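Re: [sim-manip] domain randomization, how much is too much?

On a July morning Kimutai Tanui wrote:
> Mercy, you said on the call that you cut your randomization way down and
> the policy got better. Can you share what you kept? We're still varying
> everything (lights, textures, friction, camera pose, tray pose) and our
> two-arm policy just hovers. Also, are you still on the Zevow physics
> settings or did you switch?

Hi Kimutai, hi all,

Sure, happy to! Still on the Zevow settings, I only touched the contact solver, and that was months ago.

So what I did was pretty dumb. I trained with everything on, then switched the randomizers off one at a time and ran 80 rollouts for each version. Six versions in all, 3 seeds each, so it ate the cluster for a while (sorry, Castellanos people). Floor and rug textures made hardly any difference. Lighting mattered a bit. Tray pose was the big one: with the tray angle fixed, the policy looked great until I turned the tray, and then it fell apart. So tray pose stays, lighting stays at a narrow range, and I dropped textures and most of the friction noise.

The hovering sounds familiar. Mine did it when friction was all over the place, I think it learned that waiting was safer than closing the fingers. Try narrowing friction first and leave the rest alone, you'll know by the next morning. And check that your second arm has a sane parking pose, mine kept drifting into the first one's way and I blamed the policy for a week!

My current setup, with the tray turned on the rug and one gripper down at its corner:
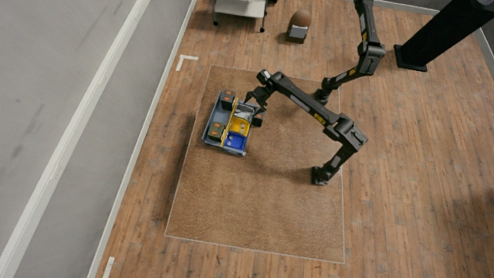 Trodine Manipulation Group | Simulation and Transfer Team

I haven't tried any of this on hardware yet, so take it as sim only. The Unora baseline is next, with the same tray poses so the numbers line up. If anybody wants the configs I can put them in the shared folder, just tell me which branch you're on, the old one reads the pose ranges in degrees and the new one wants radians (ask me how I found out).

Mercy Mwaipopo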